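Pre-Shift Checklist for the Two-Arm Room Unit, with Comments
Reading time: 6 minutes

This is the sheet we go through before the room unit starts its rounds at the Prendolholm guest house, and I've added my comments under each item so that whoever has the clipboard next isn't left guessing. I know it looks like a lot for a machine that mostly picks up trash! Once you've been through it a few times it fits comfortably into 15 minutes, with time left over for a coffee.

1. Emergency stop pressed and released, both buttons. PASS
Press each one with the arms raised and watch them hold. The button on the back column feels a little stiffer than the front one and has since it was fitted, so give it a proper push and don't be shy.

2. Base locked, wheels clean. PASS
Carpet fluff winds itself around the axles and you won't notice until the unit starts pulling to the left. Tweezers are in the top drawer of the Zomitz cart (please put them back, I have bought three pairs now).

3. Shoulder and elbow joints, both arms. PASS WITH COMMENT
Move each arm slowly through its full reach in hand-guide mode and listen. The right elbow gives a small tick near full stretch. I checked the cover screws and they were snug, and the tick is no louder than it was in August, so I've left it alone. The hour counter reads 2,797 and the joints are due for service at 3,000, and that seems a sensible moment to open it up.

4. External cables, wrist to base. WATCH
I would ask everyone to slow down on this one. The cables run outside the arms, and they need enough slack for the wrist to turn and not so much that a loop can catch on furniture. Do the check with the arms low and reaching forward, at carpet height, the way they work when there's a bag to pick up beside the wastebasket. A cable that looks perfectly tidy with the arms parked can sit quite differently down there.
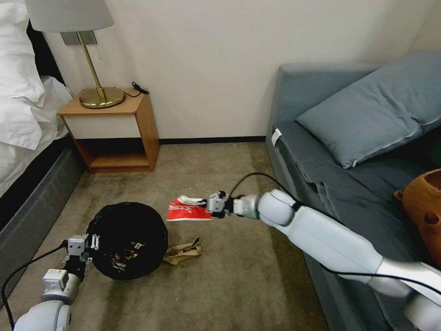 Item 4, cable check at floor height: right gripper holding a red-and-white paper bag, left gripper at the rim of the wastebasket.

Look at how the black cable loops over the right arm and trails back from the wrist. I'd like that loop drawn in a little with one more soft tie, placed behind the joint and never across it. Run your fingers along the whole length afterward and feel for flat spots or nicks. The left one needs the same treatment, even if you're in a hurry.

5. Gripper fingers. PASS
Open and close each hand ten times. Wipe the fingers with a barely damp cloth, then a dry one, and get into the joints where crumbs and sugar collect. Every 1,000 hours the finger screws get checked with the small torque driver and the result goes in the blue book.

6. Grip force on soft items. PASS
Use a crumpled paper bag for this, an ordinary one. The setting should hold it without dropping it or tearing it. If you change the number, write down the old one first! I once spent a whole evening trying to find my way back.

7. Clearance around the wastebasket. PASS WITH COMMENT
Leave room on both sides for the arms to come down. Between a bed and a sofa it can get tight, and loose bedding hanging over the side is worth tucking in before you start. Lamp cords and chargers go well back from the edge of the nightstand.

8. Head camera lens. PASS
Lens cloth only. Not your sleeve, and I say that with love.

9. Sign-off.
One WATCH item carried forward (item 4). The unit may run, with a second look at the right wrist cable at midday. Spare ties are in the Erusitz box on the lower shelf.

Comments (3)

nightdesk_b
Thank you for the bit about the wheels. Ours had been drifting for ages and I was blaming the floor.

Carpet Side
What kind of tie do you use? We had the hard plastic ones and they left marks on the cable jacket.

Author reply
The soft hook-and-loop kind, done up just loose enough that the cable can slide a little. I'd swap the plastic ones out when you get a chance.

Questions about this checklist: ask at the Lukoševičius workshop desk
© Lukoševičius Room Systems. All rights reserved.
Back to top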